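Filed under: Threads / Robot learning
April 14, 2024
By Hannelore Kuhlmann

1/ I've been recording kitchen tool demos for Modise since March. A few people asked what the work is like day to day, so I'm writing it down while I still remember the dull parts.

2/ Modise is our pick-and-place project at Brollutar. The target is 4,000 demonstrations of small household things getting picked up and put somewhere else. A person does each one with a hand-held gripper. The model trains on what the gripper's camera saw and how the gripper moved.

3/ No arm involved at this stage. You hold the thing, you walk up to the table, you do the task the way the arm would have to do it later. That last bit takes practice. Your wrist wants to do things an arm can't.

4/ The first habit I had to lose was fixing my grip. When I pick up a spoon with my own fingers I adjust it three or four times without noticing. With two flat pads you close once and live with it, or you open and go again.

5/ Bogdan Bielecka set up the protocol and he keeps it short. Start with the fingers open. Approach, close, lift, move, release, back off. If you fumble, finish the attempt anyway and mark it. Don't cut the recording in the middle.

6/ I argued with him over keeping fumbles. I wanted clean data only. His view is that the model will fumble too, and it should have seen somebody recover. We keep them in a separate folder for now and can decide at training time.

7/ This month is long flat tools. Brushes, spatulas, that kind of thing. They sound easy and they aren't. A thin blade lying flat on a table gives the pads almost nothing to hold, so where you grab matters a lot more than it does with a cup or a block.

8/ Pastry brush and gripper at the table:
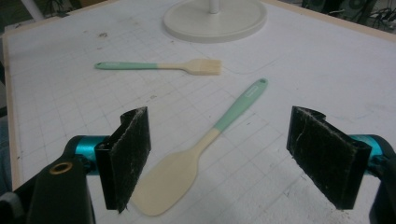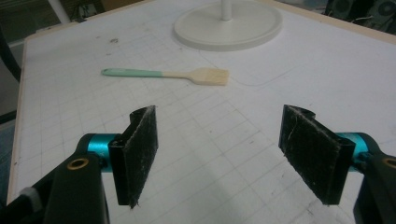
9/ For the brush task I go for the handle, close to the middle. Grab too near the end and the head swings down when you lift. I did a whole batch like that in the first week and had to redo it - my fault, the notes said mid-handle.

10/ Position matters more than people expect. I move the tools between attempts and turn them too. If I get lazy I put everything back at the same angle, with the handle toward my right hand. You can see it in the plots afterward, one fat cluster and not much else.

11/ So now I use a list. A small script gives me a position and an angle, I put the tool there, I record. It's slower. The plots look a lot better. Skimville is the name of the script, don't ask, Bogdan names everything.

12/ Speed is the other one. New people go too fast. A person can pick up a spatula in under a second, but then most of your frames are blur. I count in my head on the approach. By the afternoon I'm speeding up again and have to stop and watch a few of my own recordings.

13/ Things that have cost me recordings so far: the lens getting a thumbprint, a full memory card, starting the move before the recording started, sleeves. Push your sleeves up. A loose cuff in front of the lens ruins a whole run and you won't feel it.

14/ Pads pick up lint. I go over them with tape before a session and it comes back anyway. I used to think this was only cosmetic, but a dusty pad does slip more on smooth handles. I haven't measured it. It's on my list.

15/ Labels are written right after each batch, by the person who recorded it. Tool name, task, clean or fumbled, any comment. We tried having someone else label later from the video. They kept asking me what I'd been trying to do, and half the time I had no idea anymore.

16/ Naming needs rules as well. Is it a spatula, a scraper or a turner? We had all of them in the labels for the same tool. Now there's one sheet with one name per tool, and if it isn't on the sheet you add it before you record.

17/ Training on the first part of the set went okay. The policy was decent on the brushes and poor on the spatulas. It comes down at the wide part of the blade and pushes it along the table. I think my early spatula demos are too varied in where I grab - I was still working it out and the model learned that from me.

18/ Plan is to record a new spatula batch with one rule, handle only, and compare the 2 sets. Same positions, same angles, same person. If that fixes it I'll post the numbers. If it doesn't I'll post those as well.

19/ After that we move to Skastden, the drawer task. Open, take out a tool, close. More steps and more ways to go wrong. Bogdan thinks 5 people should record it so the model doesn't only learn my habits. I agree with him on that.

20/ If you do this kind of recording, I'd like to hear how you handle breaks. My forearm is done well before my attention is. At the moment I stop when my release gets sloppy, and that's too late.

Comments

tmarsh_lab: We swap hands every batch. Left-hand demos were bad for a week, then fine. Helped the arm a lot.

Hannelore Kuhlmann: Do you label which hand it was?

tmarsh_lab: We do now. We didn't at first and regretted it.

pelican44: On the fumbles, how do you mark a recovery that ends up working? Clean or fumbled?

Bogdan Bielecka: Fumbled, with a comment. The comment field is where most of the useful stuff ends up.

okra_and_rice: Same problem with spatulas here. Tilting the gripper a bit before closing helped some on thin ones.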